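Ondurska Woodshop: Bench and Board Check, With Comments

Thursday, August 27, 2020
By Ji-hoon Maeng
5 min read

I love doing this one. Most of the shop checks are filters and fire doors, but the bench check gets you right down at table height with a flashlight and a rag, and you always learn something about how people have been using the place! The list covers the blue perforated bench at the window end and the glued maple board we keep on it for small-parts work. Comments are mine unless marked.

BENCH

1. Bench stands level, no rocking at any corner.
OK. It rocked in April, and Harasym sent a new foot. Solid as a rock since then.

2. Holes in the table clear of chips, glue and broken pegs.
Fixed during the check. Two holes near the back were packed with dried glue. A wooden skewer gets it out beautifully (please don't use a drill bit, it chews the rim and then nothing seats properly).

3. No burrs or raised edges around the holes.
OK. Run a cotton rag over the whole top. If it snags, mark the spot with tape and tell me.

4. Nothing stored under the bench that blocks your feet.
Not OK. Somebody's offcut bin again. Moved to the rack.

MAPLE BOARD

5. Glue lines closed along their full length.
OK, and what a nice board this is. I went along every seam with a fingernail and then a 12 inch rule on edge, and found no gap I could get paper into.

6. Board flat.
OK. Nearly 2 mm of cup in the old one, which is why we retired it. This one sits down flat all the way across.

7. Screws at the front corners snug, heads not standing proud.
OK. Snug is plenty! Maple moves with the seasons, and if you crank the screws down hard the board will find somewhere else to crack.

8. Corners and front edge free of splinters.
OK. The corners are slightly rounded and I'd like them to stay that way. A few strokes of fine paper if you catch a rough spot.

9. Surface clean, no oil, no pencil marks, no tape residue.
Wiped down. The darker streaks in the grain are just the wood, so please stop scrubbing them.

BLOCKS AND SMALL PARTS

10. Printed blocks free of cracks, stringing and sharp corners.
OK. I do the blue house first, always, and feel along the peak of the roof. Any block with a split goes in the Drarkevau tub for recycling.

11. No small parts on the floor or down the holes.
One washer, swept up.

12. Blocks back in their tray at closing.
To be checked tonight.

STILL OPEN

Bin storage (item 4). Spare screws for the board, on order from Muvham, part 594. Next check goes on the same sheet, and if you have a comment, write it in. I read every one and I'm delighted when the margins fill up.

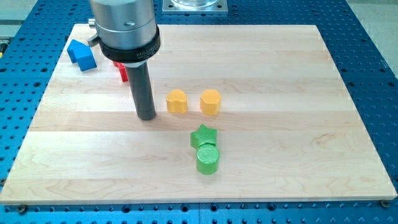 Maeng, could we add a line for humidity? I've been reading the dial by the door whenever I open up, and the glue lines on my own bench at home opened the week the air went dry, so I'd want it written next to item 5 every time. Also, a fingernail is fine for the top, but the seams should be checked at the end of the board too, where they tend to go first.
– Comment left on the sheet

Questions about this checklist: shop office, extension 814 | © 2020 Ondurska Woodshop | Back to top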